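Tomura teleoperation pilot: progress report to the Ronum programme office

Covering the period to the end of May. Prepared by Obaidul Kanagaratnam. Comments from Teodor Michalski have been worked in where we agreed and left as his where we didn't.

Where we are against the plan

The proposal promised that a person with no programming background could show the arm how to clear mixed household objects out of a bin, and that after enough showings the arm would do it alone. I was doubtful about the second half when we wrote it and I am more doubtful now. The first half is going reasonably well.

We set out to record 50 complete demonstrations per operator in this period. Everyone who finished training has reached that number. The recordings are clean in the narrow sense that the files open, the joint readings match the video and the gripper commands are all there. Whether they are any good for teaching a machine is a separate matter, and the milestone as worded doesn't ask. I would like the next one to.

Hand guiding

We began with hand guiding, where the operator takes hold of the arm and walks it through the motion. The original budget assumed this would be our main method. It isn't going to be. An arm of this size can be made light to push in the middle of its range, but close to the walls of the bin it feels stiff and people start to lean on it. Their bodies also get between the camera and the objects, so a good part of the video shows somebody's shoulder. Teodor thinks a better handle would rescue the method. I have asked him to put a figure on the work before we spend anything, and until then hand guiding is parked.

Remote control

All the demonstrations counted in this report were made by remote control. The operator sits at the Fandum desk with a hand controller and two screens, one with the fixed view of the bin and one with a plot of the force at the wrist. Training takes a morning. Most people can pick up something soft by lunchtime and something hard and round by the following session.

The supplier's leaflet calls the controls "natural". They are not natural. People stop before each grasp, tilt their heads at the screen, creep down, stop again and close the fingers. A demonstration that would take a few seconds by hand takes a minute or more, and much of that minute is hesitation. The learning software has no idea which parts are skill and which are a person wondering how far away the floor is, so it copies both. Early policies trained on this material hovered above the bin for long stretches, just as their teachers had.

We tried trimming the pauses out. That helped with the hovering and made the approach to the floor of the bin worse, since some of the pauses had been doing useful work. Teodor is now marking pauses by hand as "thinking" or "lining up". It is slow and I'm not convinced that two people would mark the same file the same way.

What the arm can do alone

In the last test of the period we gave the trained policy 22 attempts, each with a fresh arrangement of objects. It got something out of the bin in roughly half of them. I would ask the office not to quote that figure without the next sentence. In 5 of the successes the object it lifted was plainly not the one it had set out for, and it came up because it happened to be caught between the fingers.

Soft toys do best. They give when squeezed and forgive a bad angle. Bowls are poor, particularly on their sides, where the finger has to go over the rim and most operators never settle on one way of doing it. Long-handled things are the most awkward of the lot. They end up across the wall of the bin, partly in and partly out, and the policy has seen too few of those to have any opinion about them. 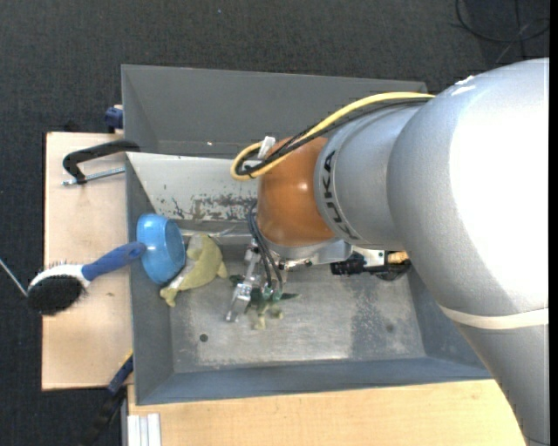
The Noguchi group, who advise us on the learning side, say the answer is more demonstrations. It may be. It is also what they said at the start of the project, and I would like to see one test in which the extra data is compared with the same number of better demonstrations before we book more operator time. We have agreed to run it in the next period. Each operator will record a further set under tighter instructions: one approach direction for bowls, no regrasping in mid-air, and a failed grasp ends the recording.

Problems and delays

The clamps on the bin needed tightening more often than expected. When the bin moves even slightly between sessions, the earlier recordings no longer line up with the later ones, and we lost part of a week finding that out. There is now a check at the start of every session and it goes in the log.

The delay between the hand controller and the arm is small but people notice it, and they complain about it more in the afternoon. I have no measurement that shows it growing during the day. I have asked for one.

Spending

Within budget on equipment, slightly over on operator hours. The money set aside for hand guiding is untouched. Teodor would like to keep it for the handle. My own preference is to move it to operator hours, and we would welcome the office's view before the next payment falls due.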